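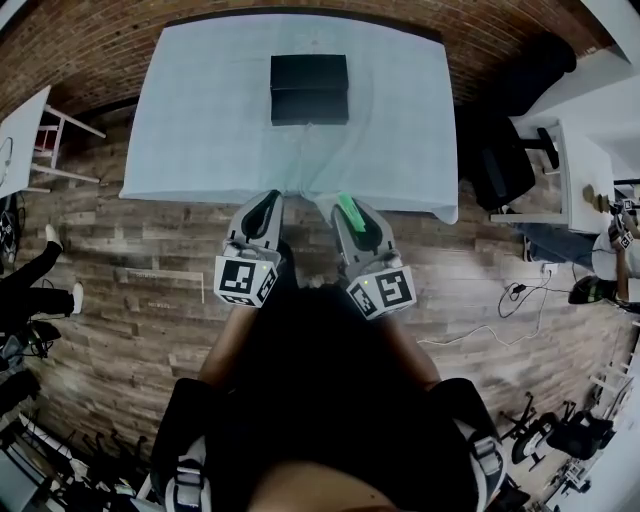 Hernán Restrepo wrote under my last post that he gives the whole thing two years, and then the people holding the grippers will be handing in their badges. He asked whether I'd thought about that. Fair question, Hernán, and it deserved more than the two lines I typed back on my phone, so you're getting a whole post.

If you're new: I work in repacking at Provonton. Things come back from stores, we check them, we put them back in their boxes, the boxes go out again. I did that with my own two hands for years and I was pretty quick at it. In September they asked our shift who wanted to try the teaching room, and I had my hand up before the sentence was over.

The teaching room is brick, with one main table, and your job is to do what you've always done, only through a pair of grippers. You squeeze, the jaws close, and all of it gets recorded so that Udach (the arm system going in downstairs at our Cesinstead building) has something to learn from. A lot of what we do is boxes with lids. Lid off, lid on, turn it, set it down straight. Try it with kitchen tongs in both hands some time and you'll have a feel for my first day!

I was terrible. I'd been closing boxes for so long that I had no idea how I did it. My left thumb, apparently, does a tiny push on the corner just before the lid goes home. I only found that out when I no longer had a thumb to push with. I went home that night and stood in the kitchen opening and closing a shoebox, slowly, like somebody learning the piano. My daughter thought I'd lost it.

But then it gets so interesting. We do 35 takes in a session, then a break, and by the second week people were arguing over coffee about lids. Do you go in from the long side or the short side? Do you hold the bottom still with the other gripper or let the table do it? We'd worked next to each other all that time and never once talked about how we did the job. Now there's a whiteboard full of it, including a drawing of a lid coming down at an angle that has been voted "wrong but beautiful."

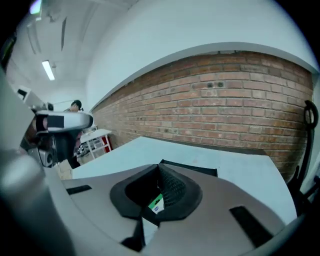 A gripper's-eye view of the room, with a second gripper over on the left.

The view you get from the tool is my favorite part of all this. They let us watch our own takes on the monitor, and everything is bent and huge and the wall looks like the side of a barrel. You see your own hesitation, too. I thought I moved smoothly. I do not move smoothly! I hover over things like a person choosing a chocolate.

So, Hernán, back to your question. I don't know about two years. What I can tell you is what has changed so far on our floor. The first arm went live on the night line with the plainest box we have, one size, one lid, no inserts. It did 156 boxes before it needed a person to come and sort it out, and the night crew cheered when it passed a hundred. The person who used to do nothing but that box all night now looks after the arm and does the fiddly returns in between. She says her wrists feel better and that she misses the radio, which she can't hear from the new spot.

Pay was the sore point, and I won't pretend it wasn't. At first the teaching room was paid at the ordinary packing rate, and a bunch of us thought that was cheeky, considering we were handing over what we knew. We said so, and kept saying so. Teaching hours now come with a bump, and there's a written promise covering the next eight months that no one in repacking goes on account of the arms. Eight months isn't forever. I've marked the end of it on the calendar in our hallway, and you can bet I'll be in the meeting before then.

I also worry about the new folks. I learned on the plain box, everybody did, and you'd do it until your hands stopped needing you. If the arm gets the plain box, where does a beginner begin? Jiang on my shift thinks they should start in the teaching room, where you have to go slow anyway and somebody is always looking over your shoulder with an opinion. I love that idea and have been pestering my supervisor with it. She's asked me to write it up on one page. It's currently five.

And yes, I'm having a great time. I know that sounds odd next to the paragraph about promises that run out. I get up in the morning curious about lids. Last week I got through a whole session without dropping one, and the next morning I dropped the very first, and I went straight to the replay to see what my right hand had been thinking.

Next post will be on soft bags, if they let us at them before the holidays. They fold in on themselves the second you pinch them and I've already got theories.

Posted 2019-12-02 in Work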